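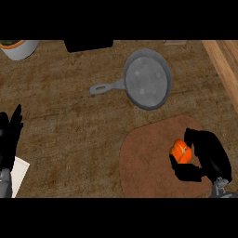 # Tukham withdraws television update after complaints of dark picture

*June 2026*

The television maker Tukham has withdrawn the newest version of Kisia, the software which runs on its sets, after owners complained that films in high dynamic range (HDR) had become too dark to watch in the evening. A corrected version is planned for August. Until then, the company offers owners a way to go back to the previous software with a USB stick.

The update was sent to nine models, all of them with an OLED panel. Cheaper Tukham sets with LCD panels use another branch of Kisia and are not touched by the problem.

According to a notice on the Tukham support pages, the fault is in the part of the software that reads the brightness information which travels together with an HDR film. The television should use this information to decide how bright the lightest parts of the picture can be. After the update, the set reads the information once, when playback begins, and then keeps the same value until the end. If a film opens with a very bright shot, everything that follows is shown too dark. If it opens with a dark one, the difference is small, and this explains why many owners did not notice anything at first.

Ordinary programmes without HDR look the same as before. Games are also not affected when the set is in game mode, where this kind of processing is switched off.

The first complaints appeared on the Kisia user forum on the same evening the update was released. The discussion there has now more than 400 messages. Several owners write that they first suspected their streaming service, and one bought a new HDMI cable before he read that others had the same trouble. Another owner found that discs look correct if the player is connected to HDMI port 2 and the port is set to "PC", but then the set does not accept every sound format. Tukham says it does not recommend this solution, although it causes no damage.

The retail chain Aguiar, which sells Tukham sets in its own shops and online, has stopped the sale of two of the models until they can be delivered with the older software. In the chain's warehouse at Sirkinholm there are 3,000 televisions that left the factory with the new version already installed. The shop will not open the boxes itself. It waits for Tukham to send technicians, and customers who have already paid for one of these sets can choose between a later delivery and their money back.
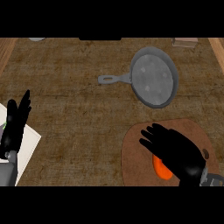
*A grey frying pan on a brown tabletop.*

In the notice, Tukham says that the update was tested with a collection of short HDR clips. Each clip was started separately, so the brightness information was read again every time and the picture looked correct. Full-length films will be part of the testing before the August version, the company writes.

Not everybody is satisfied with the answer. On the forum, owners ask why the return to the older software must be done by hand, when the faulty version was installed automatically during the night. Tukham replies that Kisia does not allow a set to install an older version through the network. This is a security measure and it will stay. The company promises, however, that from August it will be possible to postpone an update from the settings menu. At present the owner can only disconnect the television from the internet.

### What owners can do now

Open the settings and choose "Support", then "About this TV". If the line for the picture module ends with the letter R, the set has the faulty version. The older software can be downloaded from the Tukham support pages and copied to an empty USB stick. The set must be switched off completely, not only put in standby, before the stick is inserted.

Picture settings are lost in the process, so it is wise to write them down first, also those for each HDMI input. Apps remain installed, but most of them will ask for the password again. Owners who do not want to do it alone can bring the set to a Tukham service point, where the work is free of charge, also for televisions that are out of guarantee.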